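Property Inventory Clerk (fixed term) – Clandham office

Toren Quintana manages furnished rental housing in Clandham and Mudon. The portfolio currently stands at 1,777 units and will reach 2,467 when the Mudon transfer closes in August. We are hiring one clerk to bring the contents records for the transferred units into our existing format.

Duties
Check move-in and move-out schedules against signed leases. Enter furniture, fixtures and surface finishes using the standard item codes. Flag missing serial numbers and duplicate entries. Prepare deposit dispute files for the claims desk. Expected output is 900 line items per week after the training period.

Requirements
High school diploma or equivalent. Two years of records, lettings or warehouse work. Accurate typing and working knowledge of spreadsheets. A driver's license is useful – site visits to Mudon take place twice a month – but not required.

Terms
Full time, 8 months, with possible extension. Hourly pay according to grade 3 of the company scale. Mileage is paid at the standard rate.

To apply
Send a resume and the names of two references to Jailson Andrade, Records Supervisor, by Apr 18, 2020. Applications without references will not be reviewed. Shortlisted applicants take a one-hour data entry test at the Clandham office.

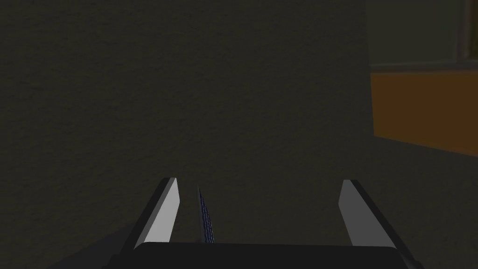
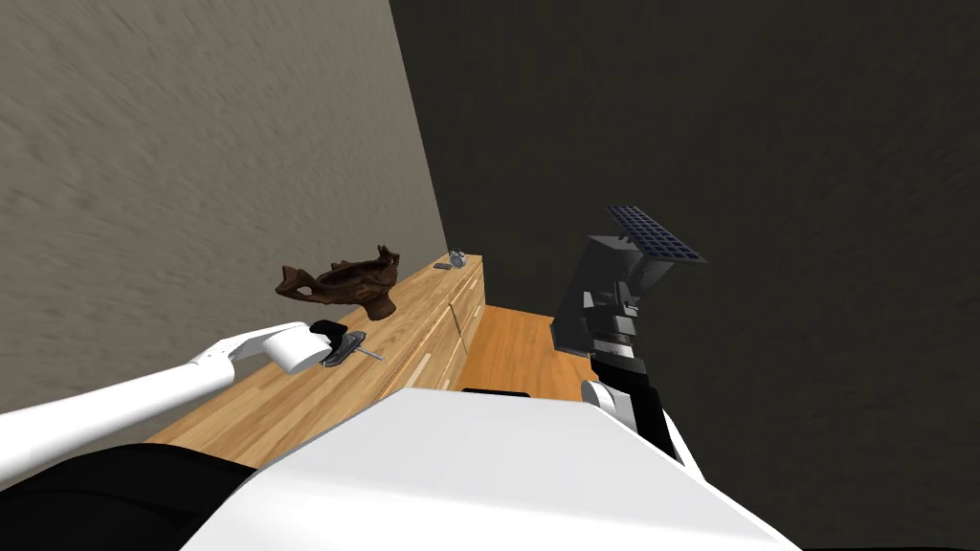
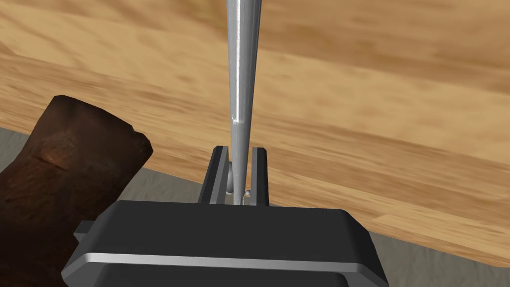
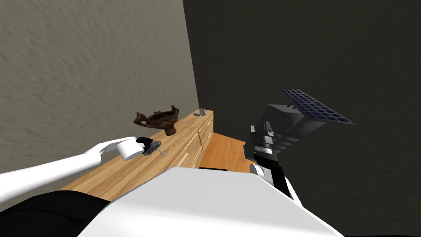

Computer-rendered interior, four views. Second view: wooden counter with drawer fronts.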